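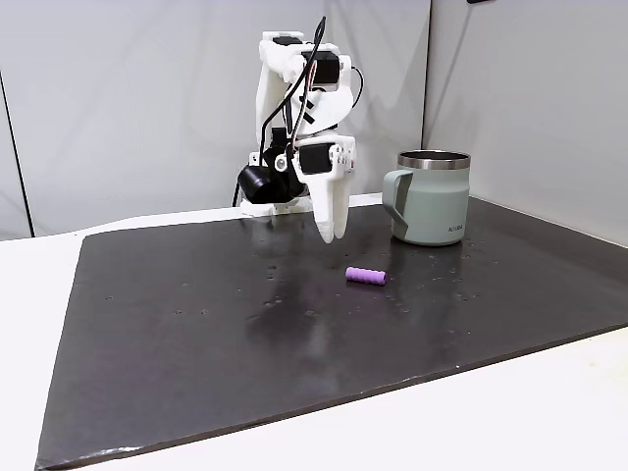 Virkumton cafes to keep lending mugs through the summer

Thu 9 April

If you have walked down Pronow Street on a weekday morning lately, you will have noticed that a good many people are carrying real mugs. They carry them to the bus stop, into the library, along the river path with a dog in the other hand, and a little later in the day they carry them back again. The town's mug lending plan, which started in the fall as a small trial between neighbors in the coffee trade, was due to finish at the end of this month. The cafes have now agreed to keep it going through the summer, and to bring in the kiosk at the swimming lake when it opens in May.

The way it works has not changed. You order your coffee or tea, you leave a $3 deposit, and you get your drink in a lidded mug that can go back to any of the six places taking part. Hand it in and you get your $3 back, or a clean mug with the next drink in it if you are one of those people who never really stops. Last year's paper cup charge stays where it was, at 60 cents.

Wiesława Wilczyńska has run Relura, the corner cafe across from the post office, for long enough to have served some of her current customers hot chocolate when they needed a cushion to reach the table. She was the first to put a shelf of lending mugs by the register, and she admits she was nervous about it.

"I thought I would put them out on Monday and be looking at a bare shelf by the weekend," she said, wiping down the counter between customers. "And a few did go wandering, of course they did. One came back with a tomato seedling in it. But people are good about it. They'll come in and say, I'm so sorry, it's been in my car since Christmas, and I say well, it's home now, give it here."

By the end of March the cafes had lent out a mug 2262 times between them, going by the paper tally sheets that hang beside each register. That is more than anyone had expected for the cold months, when the street is quiet and half the town seems to stay in with the kettle. The sheets were the idea of Hubert Żak, whose bakery joined in the second week, and he has been adding them up on Sunday evenings at his kitchen table with the radio on. He says his handwriting is the weak point in the whole system.

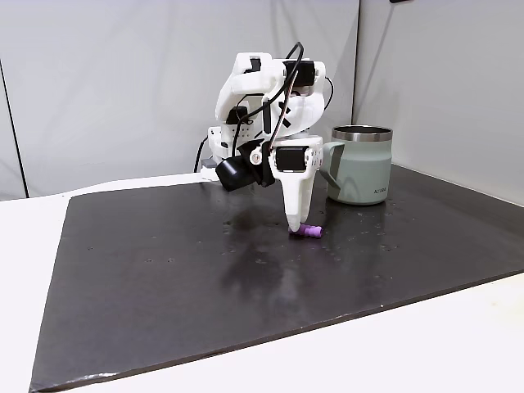 Washing was the thing that nearly put a stop to it. A cafe with a proper dishwasher can take in a rush of extra mugs at noon without much fuss, but two of the smaller places have only a sink and whoever is standing nearest to it. In December there were afternoons when the dirty mugs piled up so high at Bansal, the tea room behind the old cinema, that the staff were serving out of the cups they usually keep for birthdays.

The fix was a plain one. Hubert's delivery van already goes up and down the street at four in the afternoon, so it now picks up crates of used mugs from the small places and drops them at Relura, where they go through the machine after closing. They go back out with the bread in the morning. Irena Malinowski, who looks after Bansal with her sister, called it the best thing to happen to her hands all winter.

She would also like it known that lids should come back too. The mugs are easy to remember, she said, being big and solid and in the way, while a lid slips down the side of a car seat and starts a new life there. There is a basket for stray lids just inside her door and nothing will be said to anyone who empties a coat pocket into it.

There has been some grumbling, as there is about anything new in Virkumton, and it would be wrong to leave it out. A few regulars feel that $3 is a lot to find on top of the price of a drink, especially for a family with several children all wanting something warm after a swimming lesson. Others say the mugs are heavier than they would like, or that they don't care to drink from something that has been all over town. Teodor Pawlak, a retired mail carrier who has had the same window seat at Relura most mornings since he gave up his route, has never borrowed one and does not intend to.

"I sit down for my coffee," he said. "Always have. I've walked enough with my hands full."

He was in favor of the plan all the same, mostly on account of the bins. The ones by the bus shelter used to be overflowing by lunchtime, he said, and on a windy day you would find paper cups rolling all the way down to the bridge. He has noticed a difference this winter and so, he reports, has the lady who sweeps the bank steps.

On the question of the deposit, the cafes have listened. From the start of May, anyone who would rather not pay it each time will be able to ask for a little card at the register. You pay your $3 once, your card is stamped, and you can swap mugs for as long as you like, with the money handed back whenever you have had enough. Families can have one card for everybody. The cards are being printed at the copy shop on green paper, which was what the copy shop had the most of.

The swimming lake will be the real test. Roman Grabowska, who takes over the kiosk there for the season, has asked for a shelf of mugs to start with and says he will ask for more if the weather is kind. He does not expect much trouble getting people to borrow them, as a cold swim makes anybody glad of something hot to hold. What worries him more is sand, and also the long walk back to the parking lot, where he thinks a fair number of mugs might be set down on the wall and forgotten. He plans to hang a bright crate by the gate and another at the far end of the lot.

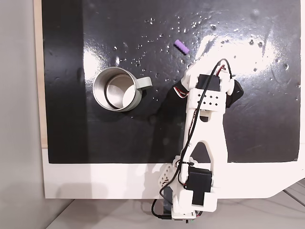

A stainless steel mug with a sage-green handle, seen from above.

He will also be selling Wiesława's ginger cookies, which has nothing to do with mugs but which several people asked us to mention.

As for those who already have a favorite mug at home, they are as welcome as ever to bring it along. All the cafes will fill any clean cup that holds a drink safely, and they ask only that you take the lid off before you hand it over, so the line keeps moving. Irena says she has filled a soup flask, a measuring jug and a very pretty china teapot whose owner lives just around the corner and didn't see the point of dirtying anything else.

If you have a lending mug sitting at the back of a cupboard, now would be a lovely time to bring it home. There is no late fee and there never has been, and your deposit is still waiting for you however long it has been. Any cafe with a green sticker in the window will take it, and if the place is closed, Relura has a covered crate on its back step that is emptied first thing every morning. Cards can be picked up from the first Saturday in May, and anyone with a question in the meantime can ask at the bakery, preferably not before eight, when Hubert still has his arms in the dough.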